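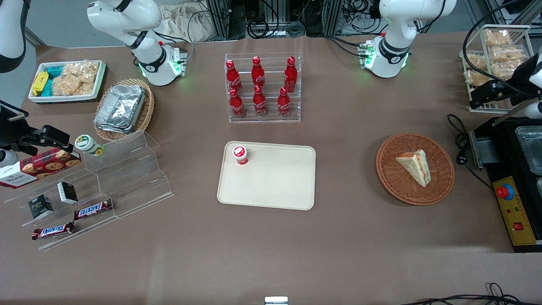

Two-arm snack counter: clear shelves are making me trouble

Esov Forum > Home and shared workshop builds > Arms and grippers

pinion_and_rack
16 Dec 2019
Hello all. I promised in the July thread to report when the counter is standing, so I report. We build it in the evenings in the shared workshop in Vaseneck, under the project name Winudum. The idea is simple: a visitor asks for one thing, and one of the two arms takes it and puts it on the big tray in the middle. The Coke bottles go well. The bread bags go not so well, but I know why, and I will fix it with softer finger pads.

My real problem is the clear stepped stand with the chocolate bars and the small boxes. In the last test I made 155 picks from all over the table. Over 11 of them failed, and nearly all of the failed ones were from that stand. Either the fingers close too high and take air, or the tip touches the lip of the step and the arm stops with a force error. From the other places I have almost no errors.

For the planning I use the Khosravi package with the standard settings. Has anybody used acrylic stands with good result? I would prefer to keep it, as people like to see what is on every level.

tinfoil_otter
Replace the stand. I say this with love. Depth sensing and clear plastic are old enemies, and you will spend your whole winter on it. Paint it matt grey, or cut a new one from any board you have lying about. One afternoon of work.

pinion_and_rack
I expected this answer :) I can paint it, of course. But the bottle rack is clear too, and there I have no trouble. So I am not sure that the plastic is the guilty one.

halfbridge
With the bottle rack the camera sees the bottle, and a red bottle is big and stands upright. A Snickers bar is flat and lies close to the step. If the height is wrong by a few millimetres, you still catch a bottle, but you miss a bar. It can be the same error in both places, and you only notice it in one.

What does the wrist camera show when the arm stands over the stand? Can you post one?

pinion_and_rack
Good point, I did not think of it in this way. I put one from the same session.
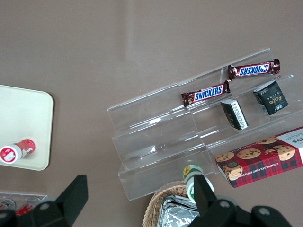

Wrist camera near the stand, fingers open.

halfbridge
Thank you, this helps a lot. Look at the folded edges of the stand. They are bright white, and there is also a thin line of light along the top rim. I would bet that your software takes some of these bright lines for the real surface of the step. Then the shelf height jumps up and down from one pick to the next.

Also, your bars lie along the stand at a slant, and the upper one is turned the other way round from the lower one. If you match by the printed name, do you allow for a rotation of 180 degrees? I had this once with soup packets, and my arm turned the wrist completely around before every pick, very proudly.

pinion_and_rack
Yes, it is allowed, but I must check if the grip angle is taken from the print or from the shape of the wrapper. I think from the print. That would explain the strange wrist movement, which I blamed on the Khosravi settings.

tinfoil_otter
I still say paint. Light from the lamps will be different in the evening and at noon, so the bright edges will move also. You can tune for one lamp and be unhappy with the next.

copperwheel
I don't agree with painting. Put a strip of thin matt tape on the edge of each step and leave the rest clear. It costs nothing and you can take it away again. And do not measure the step height with the camera every time. The stand does not change its shape. Measure it once with a ruler, write the heights in the config, and use the camera only to find where the stand is and where the bar lies on it.

halfbridge
+1 for fixed heights. Fix the stand to the table also, if it is not fixed. In the first picture the shortbread box is lying tilted on the stand, and a long box like that can push the whole thing when the gripper touches it.

pinion_and_rack
It is not fixed, it only stands there. I am a little ashamed to write this.

tinfoil_otter
Well, there is your problem, or one half of it.

gantry_nights
A different matter, sorry. The yellow panel with the emergency stop is on the right edge of the table, below the bread rack. Where does the visitor stand? If the visitor is on the left, by the chocolate, it is a long reach past both arms. I would add a second stop button on the other side before you let anybody near it. In our workshop we do not switch on without two.

pinion_and_rack
The visitor stands at the front, and I stand at the right, next to the panel. But you are correct, I cannot be there each time. I have a second button in a drawer and I will wire it this week.

copperwheel
Mind the loose black cables along the front edge as well, if people will stand there. Tie them under the table.

tinfoil_otter
Agreed with both. About the tape I am not convinced, but it is cheap to try.

pinion_and_rack
Small update. I screwed two angle pieces to the table so the stand cannot slide, put matt tape on the step edges, and wrote fixed heights in the config. One of my heights was wrong by 7 mm, because I measured from the foot of the stand and the robot measures from the table plate. After the correction I ran only the chocolate bars, a short test. I had 3 misses, all on the highest step, and no force errors any more.

The grip angle was indeed taken from the print. I changed it to the shape of the wrapper and the wrist is calm now. The two small dark boxes are still difficult — they lean on the step and the fingers push them over before they close.

halfbridge
For the leaning boxes, come in from the side with one finger first, slowly, and let the box rest against it. Then close the other. If your gripper only closes both together, shift the whole hand a little before closing.

pinion_and_rack
It closes both together, so I will try the shift. The second stop button is wired and tested, and the cables I will do tomorrow.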